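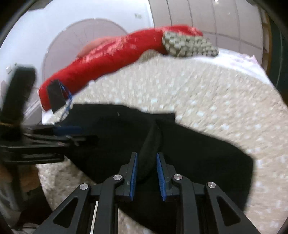 Mekdes Zeleke reckons the rules file should be longer than the data, and that anyone who has had to throw out a week of recordings would agree with her. I don't go quite that far, but she's the reason this README starts with the rules and gets to the folders later.

Projects > Somora > Handheld gripper > README

5 min read

Print | E-mail

Somora handheld gripper set: README and house rules

G'day, and thanks for reading this before unzipping anything. Somora is our set of short household handling recordings, made with a handheld two-finger gripper that carries its own camera. Fabric on the floor, laundry corners, that sort of thing. There are 300 episodes in this release. I look after the files and wrote most of what follows, so grumbles come to me.

What counts as an episode

One recording, one task, one person on the handle. Start with the fingers open and finish with them open. If you stop halfway to answer the phone, bin it and start again (yes, even if the first half was gorgeous!). We tried stitching halves together in March and the timestamps were a dog's breakfast.

A missed grasp stays in. Please don't delete the ones where the cloth slides away, or where the fingers close on nothing. Label them `miss` and carry on. Kalevi Kiiskinen and I argued over this for ages, and he still thinks they should live in their own folder. For now they sit with everything else and the label does the work.

Rules for whoever is holding it

- Check the finger pads before each session. Swap both together, never one.
- Wiggle the linkage. Any play at a pivot and the gripper goes back to the bench.
- Keep your free hand out of view unless the task sheet says `two-handed`.
- Leave the room as you found it. Don't tidy the background to make things prettier, we want homes that look like homes.
- No faces, no mail, no medication labels, no kids' school things. If one sneaks in, write the episode number down and tell me the same day.
- Ask everyone who lives there, including the flatmate who's "never home".

That last one isn't optional. The consent form is in `/forms` and there's a plain-language version that Lilian Odera wrote, which I like a lot better than the official one.

Dark fabric

This gets its own heading. Dark cloth next to a dark gripper body is hard for labellers, and two of them will often mark the moment of contact at different times. Our rule: mark contact only when the fabric moves with the finger. Fabric sitting between the fingers is `between`, and it becomes `held` once both pads are on it. If you can't tell, use `unsure`. I would much rather have 40 `unsure` tags than one confident guess.

Folders

`/episodes` has the recordings, one folder each
`/labels` has one CSV per episode, same number as the folder
`/rooms` has the room notes (26 rooms, no addresses)
`/forms` has the consent paperwork

Room notes are free text and a bit uneven. Hertta Miettinen's are lovely and detailed, mine tend to say "rug, bit lumpy".

Please don't

Use the set to work out where anyone lives, or post single stills without asking. Training on it, testing on it and pulling it apart in class are all fine. If you publish, say which release you used, because the labels do change.

Still to do

Relabel the first 100 episodes under the `between` rule. Kerttu Kauppinen has started on them. The left/right column is also flipped in a few of the older CSVs, so check it against the video until the next release is up.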